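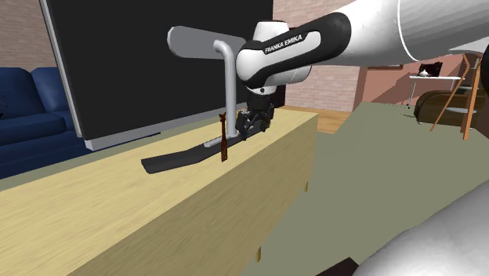 Simulated arm, table and monitor.

Volivitz Donkey and Mule Records: README

Welcome, and thank you for taking an interest in our long-eared friends! This collection holds 4,000 written records of working donkeys and mules, gathered from farms, pack stations and a few very patient families who let us sit in their kitchens and copy out old stable books (some of them going back three generations, with coffee stains to match).

What is in it

Each record covers one animal at one visit. You will find its height at the withers, coat color, age as the owner gave it, the kind of work it does, and a free note. The notes are my favorite part, so please do read a few before you start sorting columns. Yurani Ayala typed up most of them and kept the owners' own wording wherever she could, which is why the same gray coat may be called "ash," "mouse" or "rain cloud."

The files

There are 6 tables, one for each district, plus a short list of breed and type names. Heights are in centimeters. Ages are in years, and a blank means the owner didn't know or didn't care to say. Mules and hinnies are kept apart where we knew the dam, and otherwise they both go under "mule."

How it was gathered

Bevan Maihi and Jucélia Trindade did the visits, 40 farms in all, always with a measuring stick and usually with a bag of carrots. They measured every animal twice, on level ground if there was any. When the 2 readings disagreed we kept both, in separate columns, and left the choice to you.

Things to watch for

Hill farms are better covered than the lowlands, and pack animals far better than cart animals. Foals are scarce, as most visits fell in December. Please don't use these heights to judge a single animal for sale or showing! Hoof notes from the Rangel district are thin too, and Xinyi Guo is still working through that box of papers.

Using and sharing

You are free to use the records for study, teaching or plain curiosity, as long as you credit Volivitz. Owners' names and farm locations have been taken out and we ask that you not try to put them back. Corrections are very welcome and go to Elaine Assunção, who keeps the change list.

Last updated 12th April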